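Entretien des manettes et consoles de jeu à domicile

Vurent — Fiches pratiques de la maison
Rubrique : Salon et loisirs

Les consoles de jeu et leurs accessoires comptent parmi les appareils les plus manipulés du foyer. Les recommandations qui suivent s'adressent aux particuliers et portent sur l'entretien courant. Elles ne remplacent pas la notice du fabricant, qui prévaut en toute circonstance.

Avant toute intervention

La console doit être éteinte complètement, et non placée en veille, puis débranchée du secteur. Il convient de retirer les piles ou accumulateurs amovibles des manettes. Les disques sont sortis du lecteur et rangés dans leur boîtier.

Nettoyage des manettes

Passer un chiffon en microfibre sec sur l'ensemble de la coque. Pour les traces grasses, humidifier légèrement le chiffon avec de l'alcool isopropylique, sans jamais verser le produit sur l'appareil. Les rainures entre les deux demi-coques retiennent les dépôts : un cure-dents en bois, passé sans appuyer, permet de les dégager. Les pointes métalliques sont à proscrire.

Pour les sticks analogiques, incliner le stick dans chaque direction et nettoyer la collerette au coton-tige à peine humide. Laisser sécher 3 minutes avant de remettre les piles.

Les housses en silicone de type Lorketti se retirent et se lavent à l'eau tiède savonneuse. Elles ne se remettent en place qu'une fois parfaitement sèches, intérieur compris.

Ventilation de la console

L'accumulation de poussière dans les grilles est une cause fréquente de bruit excessif et d'arrêts intempestifs au cours d'une partie. Aspirer les grilles avec un embout à poils souples, à la puissance minimale. La bombe à air comprimé s'emploie à la verticale, par impulsions de 2 secondes, en bloquant si possible les pales du ventilateur.

Un meuble fermé ne convient pas à une console en fonctionnement. Dans les meubles à niches de la série Cetenetti, le panneau arrière se démonte et peut rester ouvert.

Lecteur et disques

Essuyer le disque du centre vers le bord, en ligne droite. Les mouvements circulaires sont déconseillés, de même que le dentifrice et les pâtes à polir parfois recommandés sur les forums.

Câbles et rangement

Enrouler les câbles en boucles larges, sans pliure au ras de la fiche, et les maintenir par une attache en tissu. Les boîtes de rangement Kordestani acceptent deux manettes et leurs câbles, à condition de poser les sticks vers le haut.

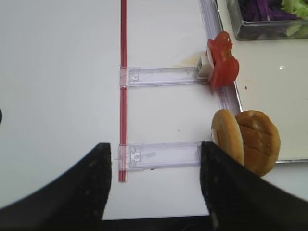 Crédit photo : Vurent, tous droits réservés

Batteries

Une manette inutilisée pendant plusieurs mois se conserve à mi-charge, dans une pièce tempérée. Pour un usage régulier, il est préférable de limiter la charge à 80 % lorsque le réglage existe. Une batterie gonflée ne doit être ni percée ni rechargée — elle est à déposer sans délai dans un point de collecte.

Périodicité conseillée

Manettes : chaque semaine en cas d'usage quotidien.
Grilles d'aération : chaque mois, davantage en présence d'animaux.
Sauvegarde des parties : avant toute mise à jour du système, sur un support externe de 1000 Go ou moins selon les besoins du foyer.

Voir aussi : Dépoussiérer un téléviseur — Choisir une multiprise — Ranger les jeux de société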